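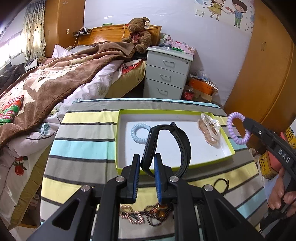

Smart band with its strap closed, box tray behind.

Kendley Backlot Figure Set, Wave 3

Okay, I've been waiting to list this one! If you grew up on the old Lougher fantasy movies (I wore out two tapes of The Glass Orchard), you already know there's a remake on the way, and Kendley has the license for the figures. Wave 3 is five characters from the first movie, done in the original costumes and not the new ones, which makes me very happy.

Each figure stands 3 inches tall and comes on a clear base. The paint is better than Wave 2, especially the faces. The Orchard Keeper finally looks like the actor and less like my uncle. Capes are soft cloth, so keep them away from the dog.

Gwilym Hughes wrote the booklet again, 32 pages this time, with a long piece on how the flying scenes were shot. I read it twice before I'd even opened the figures.

Price is $81 a set, and I have 564 sets coming in from Edby. Preorders open May 26, 2022, and boxes ship in October. One payment up front, sorry, I can't split it.

Want the Hileo display shelf too? Add it at checkout and it ships in the same box.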